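Electrical and Low Voltage – Enclosures

Small gray junction box: what order do you put the terminals, cable and lid in?

Posted by Doddale

I am setting up a bench for putting together small square junction boxes. Gray enclosure, lid held down by four corner screws, two terminal blocks per box and a short length of light gray cable. The wiring is low voltage only, for irrigation sensors, so no mains. I have over 32 to get through before the end of July and would like to settle the sequence before I start. The first few I did had to be reopened.

My bench layout, with the box in the middle and the green-topped blocks on the right, within reach of the screwdriver: 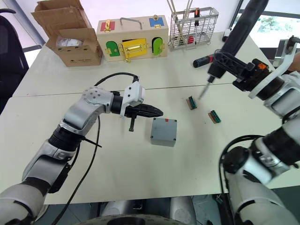 What I need to know

How much slack should stay inside, and does the lid have a correct way round? The lid looks symmetrical to me. I also can't tell how tight the corner screws should be.

Posted by Bangera

The order I use is below. It assumes the cable entries are already made.

Step 1. Take out all four lid screws and put them in a dish. Set the lid down on its outer face so the rim and the corner holes can be checked for burrs.

Step 2. Coil the cable inside the box before anything else goes in. One loose loop against the walls is enough. Keep the corner posts clear, or the lid will pinch the jacket when it is pulled down. With the two halves side by side you can compare each post to its hole in the lid:
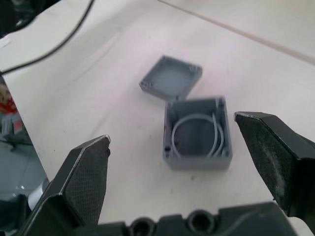
Step 3. Strip the conductors and tighten the terminals outside the box. A blade that is slightly too narrow will chew up the screw heads, so match it to the slot first.

Step 4. Lower the blocks in, fold the slack under them and tug each conductor once.

Step 5. Lid on. Start all four screws by hand, two turns each, then tighten on the diagonal. Stop when the rim meets the box. On plastic posts a further quarter turn can strip the thread, and the only repair is a fatter screw.

Posted by Rokcombe

Agree with most of that. I would do the terminals before the coil, but it makes little difference on a box this size.

On which way round the lid goes: check it before any screws go in. Mine looked square and fit two ways out of four, and the other two left a gap you could slide a card into.

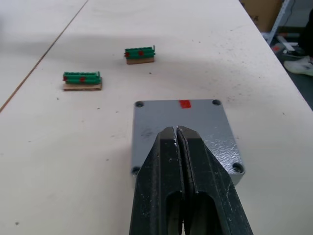

Orientation is easier to keep track of if every lid is marked before it comes off. A permanent pen works, as does a scrap of colored tape. Put the mark near the middle of one edge, like the small red one there, and have that edge face the back of the bench every time. It stays clear of the four corner holes, so it never ends up under a screw head. If you number the boxes as well, write the number inside the lid – mine went up to 989 on one job, and the ones written on the outside had rubbed off by the time they were installed. Also wipe the bench down between boxes. Grit on the rim will hold the lid up just as well as a trapped cable.

Posted by Madville

Just snug them up. Never had one come back.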